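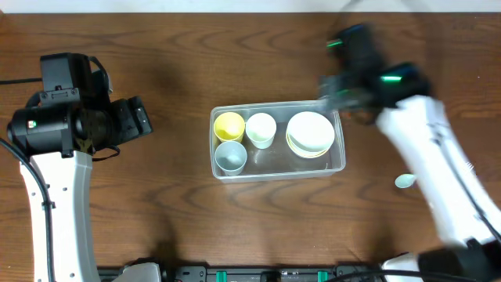
When must a tenancy deposit be returned?
Within 10 days of both parties agreeing the amount, under the model lease used in this module.

Handout 2: Deposits and Deductions
Tutor: Kanini Barasa

A landlord may deduct for damage, unpaid rent and missing items. Fair wear and tear — faded curtains, thin carpet — may not be charged to the tenant.

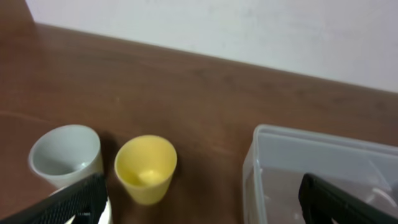 The burden of proof rests with the landlord, who should hold a signed inventory from the start of the lease. Students should read clause 17 before the seminar and calculate the sum due on a deposit of £912 where one month's water bill remains unpaid.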